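Subject: Re: [nilley-robotics] kitchen sim, who has a working scene?

Hi all,

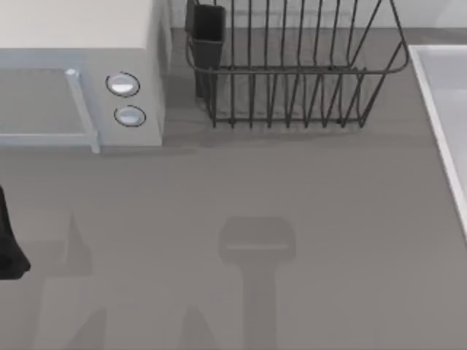 The kitchen scene finally loads start to finish on the club laptops, and I'm so happy with it! Microwave with the handle and both knobs, wire dish rack with the utensil holder, sink off to the right, and a nice wide stretch of counter to work on. It's all in the Drotano folder on the club drive, so grab it before the next session and have a play.

> From: Hokness team list
> Has anyone got the kitchen running yet? Ours opens but the arms
> fall straight through the counter. Also, are we doing the
> microwave door or the dish rack first? The Quinlan rules say
> 2 tasks per team but don't give an order.

The falling-through thing got us too – two whole evenings of it. Our counter had a visual shape but no collision shape, so the arms had nothing to land on. Copy the counter file from our folder over yours and restart. If it still happens, send me your log and I'll go through it.

On the order, I vote door first. You only need one arm for it, the handle is a big easy target, and the new students can drive it from the keyboard on day one (they love this). Plates in the rack is way harder because the slots are narrow, and I'd like us to have up to 30 good door runs saved before we go there. We're at 22 now!

One more thing: please leave the shadows on. I know it runs faster without them, but I find it so much easier to judge how high the gripper is when I can watch its shadow on the counter.

Still to do: plates. Does anybody have a plate model that isn't enormous?

See you in the lab at 4.

Nilley sim group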